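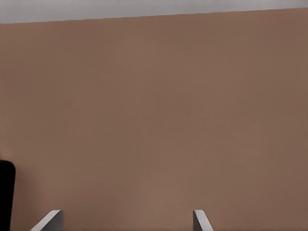

Brown beside light gray.

Why Isn't Brown in the Rainbow?

By Leszek Kwiatkowski
For readers ages 8 to 11

Red, orange, yellow, green, blue, indigo, violet. Those are the colors most people learn when they learn about rainbows. Brown is not on the list. You could look at every rainbow in the sky for the rest of your life and never find a brown stripe.

But brown is all over the place. Soil is brown, and so is tree bark. Chocolate, toast, acorns, cardboard, bears, and many people's eyes are brown. So where does it come from?

To answer that, we have to start with light.

Light and color

Light from the sun looks white, but it is a mixture. When sunlight passes through raindrops, the drops bend it and spread it out. Each color in the mixture bends by a slightly different amount, so the colors come out side by side. That is a rainbow.

When light lands on an object, some of it soaks in and some of it bounces off. The part that bounces off is what reaches your eyes. A ripe tomato soaks up most of the blue and green light and bounces back most of the red. A leaf soaks up a lot of red and blue and bounces back more of the green. A sheet of white paper bounces back nearly everything. A lump of coal bounces back very little.

At the back of each eye is a thin layer called the retina. It has cells in it called cones. Most people have three kinds of cones. One kind responds best to short waves of light, one to middle-sized waves, and one to long waves. Your brain compares the signals from all three kinds and gives you the color you see.

Brown is dark orange

Now for the surprising part. Brown is orange that looks dark compared with the things near it.

Think of an orange traffic cone. It bounces back plenty of red light, a fair amount of yellow and green, and very little blue. A chocolate bar bounces back a similar mixture, but much less of it. Your brain looks at the chocolate, looks at the brighter things around it, and decides that the chocolate is brown.

The words "compared with" matter a lot here. If you could see a patch of brown all alone, glowing in a completely dark room, it would look orange. There would be nothing brighter near it, so your brain would have no reason to call it dark. This is why there are no brown light bulbs and no brown traffic lights. A light that shines by itself in the dark can look orange or dim orange, but it won't look brown. 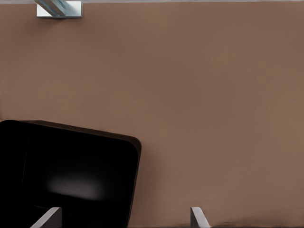

Gray works the same way. Gray is white that looks dark next to something whiter. Olive green works this way too - it is a dark version of yellow, or of yellow with some green in it. Blue is different. Dark blue still looks like a kind of blue to most people, and we don't have a separate everyday word for it that we use as often as "brown."

Try it: the paper tube test

Feng-yi Shih teaches science at Flosden School, and her classes do this test every December, when it gets dark early. You will need:

A sheet of black paper
Tape
A flashlight
A piece of plain brown paper or cardboard
A grown-up to help if you want the room very dark

Roll the black paper into a tube and tape it. The tube should be narrow enough to fit over one eye. Tape the brown paper to a wall and stand close enough that the tube lets you see only brown and nothing else.

Turn off the lights. Ask someone to shine the flashlight on the brown paper from the side. Close one eye and look through the tube with the other for 30 seconds. Many people see the brown turn into a shade of orange. Then take the tube away and turn on the lights. The paper goes back to looking brown.

It doesn't work well for everybody the first time. If it still looks brown to you, make the tube narrower or move the flashlight closer. Some cardboard has a lot of gray in it, and that kind doesn't change much. Never point the flashlight at anyone's eyes.

Brown on a screen

The screen of a tablet or a TV is made of tiny dots of light. The dots come in only three colors: red, green, and blue. There are no brown dots, yet a screen can show you a brown horse in a field.

It does this by turning the red dots on partway, the green dots on a little less, and the blue dots low or off. That would be a dim orange light if it were alone. But the horse has bright grass and a bright sky around it, so it looks brown.

Mixing brown paint

Paint is different from light. Every time you add another color of paint, the mixture soaks up more light, and it usually gets darker. That is why the water in your paint jar often turns brownish by the end of art class.

You can make brown in more than one way:

Orange and a little black
Orange and blue
Red and green
Yellow and purple
Red, yellow, and blue together

Each of these makes a somewhat different brown. Red and green can give a warm brown like a brick. Yellow and purple can give one that is closer to mud. If your brown comes out too gray, add a bit of orange. If it is too orange, add a tiny bit of blue. Add the dark color slowly, because a small amount goes a long way.

Bartosz Ostrowski, who paints stage scenery, keeps 6 different jars of brown for painting trees. "Children paint the trunk one brown from top to bottom," he told me. "Go and look at a real trunk. There's gray on it, there's green, there's nearly purple in the cracks."
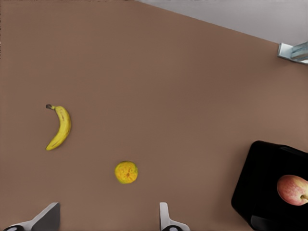
Some of the oldest paints in the world are brown and reddish brown. People long ago dug colored earth out of the ground, crushed it, and mixed it with water, fat, or spit. They used it to paint animals on the walls of caves. Artists still use colors made from earth. Ocher gets its color from iron in the ground, and it can be yellow, red, or brown. Umber has iron in it too, along with another metal called manganese, which makes it darker. If you heat umber it turns a richer, redder brown called burnt umber. Look for that name in a big box of crayons or colored pencils.

Another old brown came from the sea. Cuttlefish squirt out a dark ink when they are frightened, and people used it for drawing and writing. It is called sepia. Old photographs with a brownish color are often called sepia photographs, though most of them have no cuttlefish ink in them at all.

Why is soil brown?

Soil has rock dust in it, and water, and air, and tiny living things. It also has bits of dead plants and animals that have rotted down into dark stuff called humus. (This is spelled almost like hummus, the food, but please don't mix them up.) Humus is dark brown or black. Soil with plenty of humus in it tends to be dark.

Iron makes a difference too. When iron in the soil meets air and water, it rusts, much like an old nail. Rust can be yellow, orange, red, or brown. Soil with a lot of rusty iron in it may be bright red, and some soil with hardly any iron or humus is pale gray or nearly white. Wet soil looks darker than dry soil, because the water between the grains keeps more of the light from bouncing back out.

Why do leaves turn brown?

A green leaf is full of a green material called chlorophyll. In fall, many trees stop making it. As the green fades, yellow and orange colors that were hidden in the leaf begin to show. Some trees make red as well. After the leaf dies, those colors break down too. What remains is mostly brown, from materials called tannins. Tannins are also found in tea, and they help make tea brown.

Browning in the kitchen

Put a slice of bread in a toaster and it turns brown. The heat makes sugars in the bread join up with parts of proteins. This makes new materials that are brown and that smell and taste good. The same thing happens to the outside of a roasted potato, a cookie, or a pancake. If you leave the toast in too long it turns black, because much of it has changed to carbon.
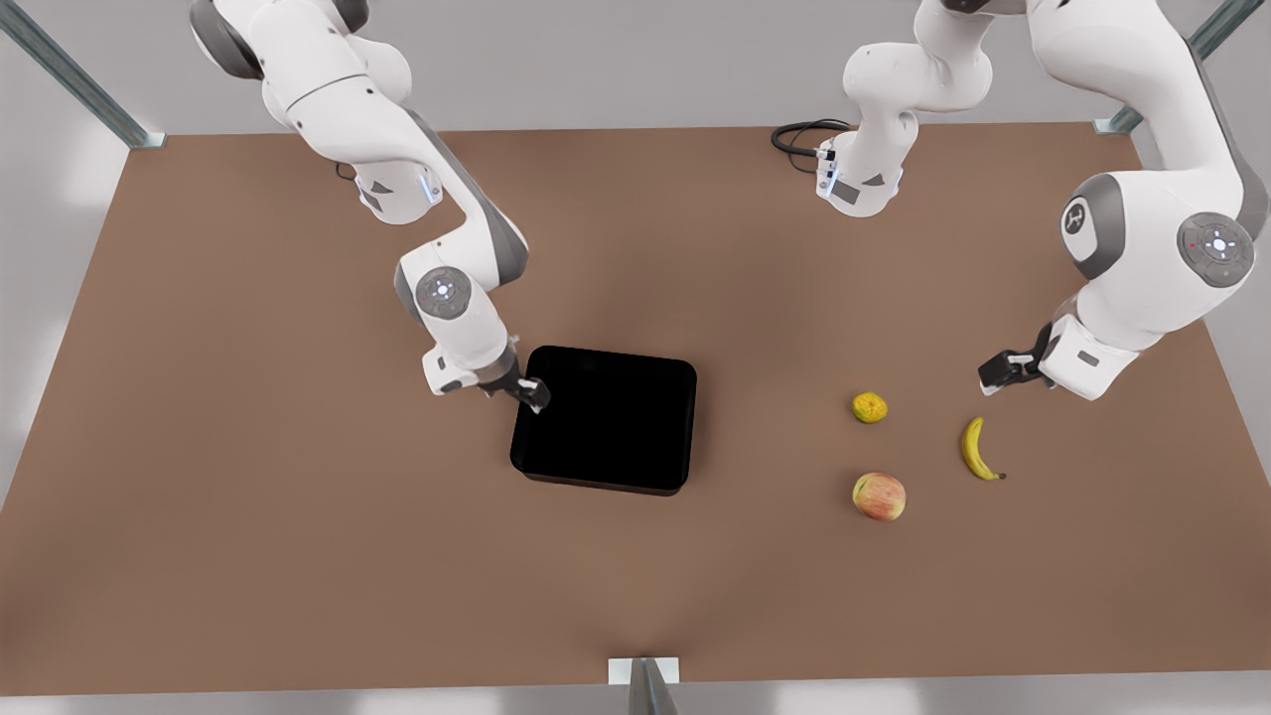 Fruit can turn brown with no heat at all. When you cut an apple, you break open some of its tiny cells. Air gets in, and a chemical in the apple called an enzyme uses the oxygen in the air to make brown materials. A whole apple keeps its inside sealed off by the skin, which is why the three pieces of fruit near the black tray could sit on a table much longer than slices could. Lemon juice slows browning down because the acid in it stops the enzyme from working well. You can test this with two slices from one apple. Squeeze lemon on one, leave the other plain, and look at them again in 30 minutes. Bananas go brown in their skins even if you never cut them, and they do it faster if they have been bumped.

Brown hair, eyes, and skin

People have a material in their bodies called melanin. It is made in special cells. A lot of melanin makes dark brown or black hair, and a smaller amount makes lighter hair. Another type of melanin gives hair a red color.

Melanin colors skin as well. It soaks up some of the sun's strong rays and helps protect the skin underneath. Everyone still needs to be careful in strong sun, whatever color their skin is.

Brown is the most common eye color in the world. The colored ring in your eye is called the iris. Brown eyes have more melanin in the iris than blue eyes do. Blue eyes have no blue coloring in them. They look blue because of the way light scatters inside the iris, in much the same way that the sky looks blue.

Animals that hide in brown

Many animals use brown to stay hidden. A sparrow on the ground is hard to spot among dry leaves. Some moths match tree bark so well that you can look straight at one and miss it. A snowshoe hare is brown in summer and grows white fur for winter, when there may be snow on the ground. In spring the brown comes back.

Often the mother bird is brown and the father is more colorful. Mallard ducks are like this. The mother sits on the eggs for weeks, and her brown feathers make it harder for a fox to see her.

Words to know

Chlorophyll: the green material in plants that takes in light.
Cones: cells in the eye that help us see color.
Humus: the dark part of soil made from rotted plants and animals.
Iris: the colored ring in the eye.
Melanin: the material that colors hair, eyes, and skin.
Retina: the layer at the back of the eye that senses light.
Tannins: materials in leaves, bark, and tea that are often brown.

Thanks to Czesław Borkowska for checking the part about soil.
Page last changed 26 Feb 2026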